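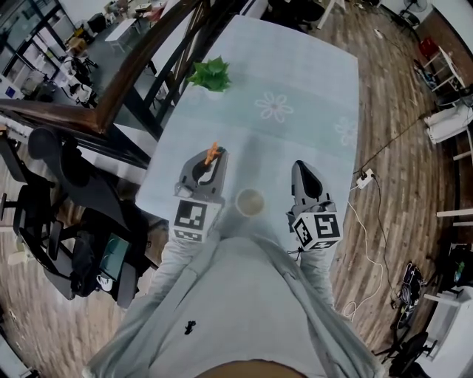
Chapter 5
Setting and Clearing the Small Table

5.1 Scope of the chapter

Chapter 4 dealt with rooms and the routes through them. The present chapter deals with a single surface: the domestic table used by one or two persons for meals, paperwork and handwork in the course of the same day. Such a table changes function several times between morning and evening, and each change requires that some objects be removed, some be moved aside and some be left where they are. The order in which this is done determines most of the time spent.

The chapter covers the covered table (5.2), the classes of objects found on it (5.3), reach (5.4) and the clearing sequence (5.5). Washing and storage of tableware are treated in Chapter 8. Extending tables and tables with a leaf are left to Appendix B.

5.2 The covered table

A tablecloth is treated in this book as part of the surface. It has three properties of interest: grip, drape and pattern. Grip is the resistance the cloth offers to an object slid across it. On a coated cloth a dry cup slides with little effort, but a cup with a wet base may hold and pull the cloth with it. On woven cotton the cloth tends to move with any object that is pushed. Objects on a covered table should therefore be lifted and placed. Sliding is acceptable only when the free hand holds the cloth flat.

Drape is the length of cloth hanging below the edge. A long drape on the near side catches on the knees and on chair arms. Where the table stands beside a stair railing or a wall, the drape on that side is kept short so that it can be straightened from the front.

Pattern matters less, though a printed grid is a useful guide for squaring the cloth to the table. Large motifs may hide crumbs and small parts.

5.3 Classes of objects

Objects on the table are divided into standing, working and stray objects.

A standing object remains through every change of function. A potted plant is the usual case. It belongs toward the far end, outside the area swept by the forearms, and is moved only when the cloth is changed.

A working object belongs to the current activity and leaves with it. Cups, plates, pens and scissors are working objects. A cup is placed near the user but outside the direct line between the hands and the task.

A stray object belongs to no current activity. Small toys, bottle caps and loose vegetables from an unpacked bag fall into this class. Stray objects are usually light and are easily carried off in the folds of a cloth, so they are collected first.

The division follows Lindqvist's household survey, which recorded 128 tables in the towns of Flirell and Truronley. Leif Lindqvist used the term "resident object" for what is called a standing object here. The two terms are equivalent.

5.4 Reach

The near zone is the area that can be reached with the upper arms close to the body. The far zone requires the user to lean over the edge. Leaning brings the sleeves and the front of the clothing close to anything standing in the near zone, so open cups are moved to one side before the far zone is worked.

5.5 The clearing sequence

Stray objects are removed first, then open vessels, then the remaining working objects. The cloth is wiped from the far end toward the user. Standing objects are lifted one at a time, wiped under and returned to the same position.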